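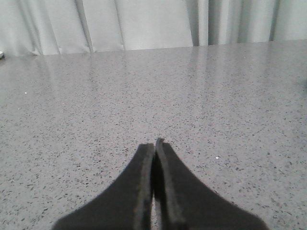

Betholm arm at home: frequent questions

Can I build it without a workshop?
Yes. I built mine on the counter, with hand tools only. It took me 20 evenings.

Why does it lose its position?
Mostly the belt is too soft. Tighten it, then run the homing again. If the error stays, please check the screw of joint 7.

Which objects are good for a first test?
Light ones that stand by themselves. Please do not begin with glass.

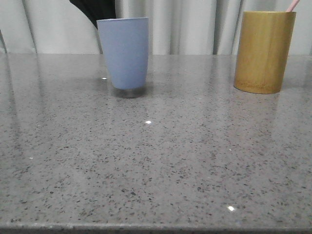 Blue cup and bamboo cup, set well apart on the counter.

My counter is shiny. Is it a problem?
For me it was, a little. The camera took reflections for objects, so I made the exposure lower.

How much did the parts cost?
I paid 117 dollars, without the motors.

Who answers the mails?
Only me, Amirul Govindasamy, usually after 7 p.m.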